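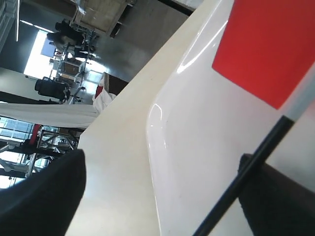

Varkex Opens Enrollment for Study of Sleep and Memory in Older Adults

CLEKEMARI, 10/6/22 - Varkex, a privately held research company, announced today that it has opened enrollment for a study of Prurkari, an investigational tablet intended for adults who report mild memory problems along with poor sleep.

The study will take place at 16 clinics and is expected to enroll 1000 participants aged 60 and older. Each participant will be assigned at random to receive either Prurkari or a placebo once daily in the evening. Neither participants nor clinic staff will know which tablet has been assigned until the study closes.

"Patients often mention sleep and memory in the same visit, yet the two are usually treated apart," said Rima Qaisi, medical director of Varkex. "We want to learn whether a single treatment has any measurable effect on both."

Memory will be tested at the first visit and again at three and six months. Participants will also keep a written sleep diary. An independent safety board headed by Judit Csonka will review reports of side effects throughout the study. The study plan received ethics approval in August.

Prurkari has not been approved for sale in any country, and its safety and effectiveness have not been established. People taking prescription sleep medicines should not stop them in order to join the study without first speaking to their doctor.

About Varkex
Founded in 1983, Varkex develops treatments for conditions of aging.

Media contact: Majdi Khoury, Varkex Communications, extension 3229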